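Packing and Storage Basics, Unit 2: The Open Bin
Course handout and notes 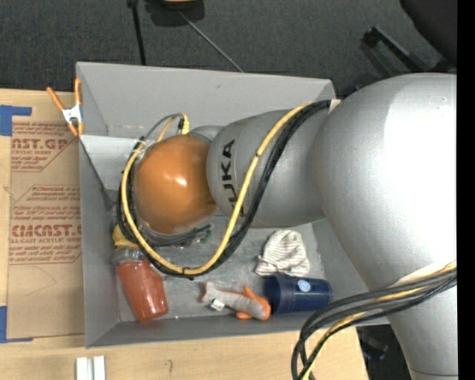
Birgate, April

Hello again, everybody! These are my notes from the second unit, cleaned up a little and with the bits I forgot to say out loud put back in. If you missed it, read the whole thing before you start on the exercise at the end. If you were there, skip to the part on corners, which I rushed.

We spent most of the session on one thing, the plain open bin. Rectangular, gray, no lid, sitting on a wooden tabletop. You've all got one at home or at work (maybe in another color), and you've all got one that's a mess. I think people underrate how much there is to say about a box with four walls and a floor, so bear with me.

Walls first. A bin with a low front wall and a tall back wall is asking to be used from one side. Put it so the low side faces whoever does the reaching. I know that sounds too simple to write down, but I've walked through the Peltance stockroom and seen a whole shelf of them turned backward, with people leaning over the tall side to fish for tape. Turn them around. It takes a minute and your shoulders will thank you.

Next, the floor. A scuffed floor is fine. Scuffs come with a working bin and I wouldn't replace one over them. What I do look for is grit, dried spills and cracks where the floor meets the walls. Wipe it out with a damp cloth, let it dry, then load it. Please don't line it with newspaper. The ink comes off on everything, and small things slide under the sheet and stay there until you move house.

Now the corners! Anything cylindrical (canisters, jars, tubs with a rim) will roll or tip if you leave it alone in a big open space. A corner gives it two walls to rest on, and that helps, but one canister in a corner can still lean over and lie there at a slant, the way the reddish-orange one is lying in the lower left corner. With a handful of things in a bin this size you have a choice to make, and I'd like you to make it on purpose:

Stand it up and wedge it. Use a neighbor with a flat side, snug against the round one. Good for anything with a lid you don't fully trust.

Lay it down flat. Fine for dry goods with a tight lid. Keep it parallel to a wall so it has less room to roll.

Leave it tilted. Okay for the ten minutes while you're still sorting, and no longer than that. A tilted container takes up more floor than either of the others, and the next thing you put in usually ends up on top of it.

Somebody asked whether it's better to fill a bin completely or leave space. My rule is to leave enough room for a hand. If you can't get your fingers down beside an object and lift it straight out, the bin is too full, and you'll start digging, and digging is how things get broken. A nearly empty bin has its own trouble though — everything wanders when you carry it. For carrying, I use a rolled towel as filler. For a bin that lives on a table and never moves, I don't bother.

A word about order. Big and heavy goes in first, against the back wall. Tall things next to it. Small things at the front, where the wall is low and you can see them. Soft things last, in the gaps. When you unpack, go front to back and don't pull from underneath.

Labels: one on the front wall, one on the short side. Write what the bin is for ("baking," "batteries") and skip the list of contents, which will be wrong by next month. The Graneo labels in the supply drawer peel off cleanly. The Intarasuk ones are stickier and better for anything going into a damp basement.

I mentioned my own inventory and a few of you wanted the numbers, so here you go. When I cleared out my garage I had 688 loose items spread over shelves and floor. I kept 389 of them and they went into 14 bins. That was more bins than I wanted, and two of them are still labeled "misc," so I'm no saint.

Exercise for next time. Take one bin from your own place. Empty it onto a table, wipe the floor, and sort what was in it into keep, move and toss. Repack only the keep pile, in the order above. Write half a page on what gave you trouble, especially anything round. Bring the half page and leave the bin at home, please — we don't have the space!

Reading for Unit 3 is the section on drawers and dividers, up to the part about cutlery.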